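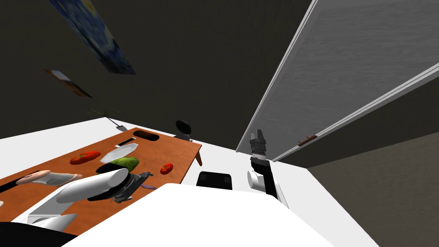 Table with tomato and dish, rendered view

Ticket 353: Live match stream stops with error 101 after sign-in
Product: Zolance streaming app, TV version
Status: Closed
Opened: 1 August 2026

Reported problem

Customer has the Fundton season pass, bought through the website in July. The pass covers all league and cup matches. On the TV app the live stream opens, plays the pre-match studio segment, then stops at the start of play with error 101 and the message "This event is not part of your plan." The same match plays without trouble in a web browser on the same home network. Highlights and full replays work on the TV.

Customer has already restarted the TV and the router, and has signed out and back in. No change.

Device: Nukoro smart TV, wired connection
App: installed from the TV's own store, automatic updates off
Account region: United States

First reply from support

Thanks for the details. Error 101 comes from the plan check and has nothing to do with connection speed, so there is no need to run a speed test. Please do the following and let us know what you see:

Open Settings, then Account, then Active Plans. Write down every plan listed.
Check that the email shown there matches the one on your receipt.
Open Settings, then About, and send us the app version.

Customer reply

Active Plans shows one line, "Free Highlights." No season pass. Email is the same as on the receipt. App version is 2. In the browser, the account page shows the season pass and Free Highlights both.

I would like to have this working before the next match. Watching on a laptop is not what I paid for.

Support

The pass is on your account and paid in full. The TV app is holding an old copy of your plan list from before you bought it. Signing out does not clear that copy in version 2. Please clear the app data:

1. Close the app.
2. On the TV, open Settings, Apps, Zolance, Storage.
3. Choose Clear Data. Clear Cache alone will not do it.
4. Turn the TV off at the wall and wait 10 seconds.
5. Start the app and sign in with the code shown on screen.

You will lose your saved teams and your alert settings on that TV. Your pass and your replay history are stored on the account and are not affected.

Customer reply

Did all of that. Active Plans now shows the season pass. Tried the Piątek Cup match that was on and it still stopped with the same error, but a league match on the other channel played fine.

Support

Thanks, that narrows it down. The cup matches were tagged under a separate event group, and the TV app was not matching that group to the season pass. The browser player uses a different check, so it was not affected. We have corrected the tag on our side. Please exit the app fully and open the cup match again.

Customer reply

Cup match is playing. Watched for a full half with no error. You can close this. Please turn the alerts page into something that can be restored, it took a while to set mine up again.

Internal note

Tag fixed for all remaining cup fixtures. Request for alert backup passed to the app team. Help page for error 101 still says to check the router first and needs to be changed.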